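Two nights at Gamton, and the bus that never came

Got in after dark. Wrong side of the hill, one bag, phone on its last bar. The night porter at Verkitz, Sipho Ngubane, had left the side door on the latch and a note on the desk with my room number. Room 11, top floor, no lift. Fine by me. My knees disagreed.

Gamton isn't on the way to anywhere. The train gives up at Mahmoud, a junction with a kiosk and a very long platform, and from there it's the bus or a lift from somebody kind. I got the lift. Lerato Zulu runs the guesthouse with her cousin Anathi Adams and one of them will usually drive down if you ring before supper. Ring, don't email. The email gets read on market days.

The house was a grain store, then a school for a bit, then nothing for years. Thick walls, small windows, floors that slope towards the street. Put a pen down and you'll be looking for it under the wardrobe. Nine bedrooms? Ten? I never got a straight answer, as two keep being swapped for store cupboards. Mine had a decent mattress, a desk too low to work at, and a view of the Grulex chimney, which hasn't smoked since the works shut.

Breakfast is long. Eggs, sour porridge, a plum jam I'd have stolen if it travelled. Everyone at the one table, so you talk whether you like it or not. A couple had walked over from the next valley and were arguing about going back the same way. They did, I think. Boots gone by lunch.

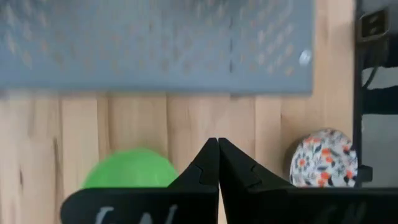

Page last changed: August 10, 2023

What to do? Walk, mostly. The river path starts behind the chapel and is good for an hour before it turns to bog. Busisiwe Mokgethi takes small groups round the old works, 2 rooms open and the rest through a fence, and she is worth every coin for the stories about the strike alone. She grew up in the row oposite the gate. Wear proper shoes.

Evenings are thinner. One bar, one cook, one dish. Stew when I was there, stew the next night as well. Nosipho Mthembu pulls the shutters down when she's tired, so go early.

Grumbles. Hot water comes and goes, best before seven. The top floor hears every door. And the bus: the timetable at the stop is from April and the driver has other ideas. I sat there the whole morning with a flask and a paperback. Lerato drove past, reversed, opened the door. Didn't say a word about it.

Would I go back? Yes, in a longer spell, and with a torch becuase the lane has no lights at all.

Need to know: doubles at Verkitz are 80 a night with breakfast, singles a bit less, cash preferred. Last check-in is 19:00 unless you've rung ahead. Dogs by arrangment. Closed most of the winter.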